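How to Check a Service Dog Trainer Before You Pay Anything

I have read a lot of service dog websites in the past year, first for my uncle and then because people kept sending me more of them. Most promise the same things in the same soft font. Some of those places do good work. You can't tell which ones from the website, so you have to ask, and you have to ask in a way that makes it hard to give you a brochure answer.

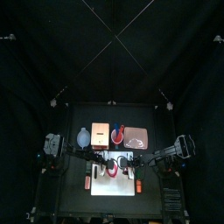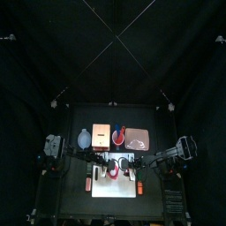
Start with the tasks. A service dog is trained to do specific jobs tied to a person's disability, and "he keeps me calm" is a nice thing about a dog but it is not a job. Before you call anyone, write down what you need done at home, in the order the day goes. Keep it plain. Getting a meal together is a good place to look for gaps: a white cutting board in the middle of a table with a row of four items behind it is an easy reach for some people and a real problem for others, and a dog is not going to help much with either the board or the reach. A dog can pick up what falls, pull open a door with a strap on it, bring a phone, or wake someone from a nightmare. Cross off anything a dog can't do. What's left is your list.

Step 1. Read the list to the trainer over the phone and stop talking. A decent trainer will push back on something. When Yufang Cai called Plarkon for her husband, they said yes to every line, including one that made no sense for any dog. She hung up and kept looking.

Step 2. Ask to see a working team. I don't mean a video. Videos are edited, and a dog who picks up keys on the ninth try looks great when you only see the ninth. Ask to meet a handler and dog placed at least a year ago, somewhere ordinary like a hardware store. If the answer is that privacy rules prevent it, ask whether any past client would be willing. Somebody usually is.

Step 3. Ask how many dogs wash out. Plenty of dogs are not suited to this work, and any program that says all of its dogs graduate is either very new or not testing them. Mingxuan Ye, who trained at Grarkano before going out on his own, told me he worries more about a trainer with no failures than one with a lot of them.

Step 4. Get the follow-up in writing. Seixas offered my uncle 2 home visits and then "lifetime support," which on closer reading meant an email address. Ask who comes out if the dog starts ignoring a cue in July, how soon, and what it costs.

Step 5. Ignore certificates. In the United States there is no official federal registry for service dogs, so a laminated card from a website proves that someone paid for a laminated card. I was quoted $364 for a "registration kit" with a vest and an ID. The dog did not have to exist for me to order it.

Step 6. Read the refund terms last, when you are least excited. Look for what happens if the match fails – who takes the dog back, and whether you start over at the end of the waiting list.

If a trainer gets annoyed by these questions, write that down too.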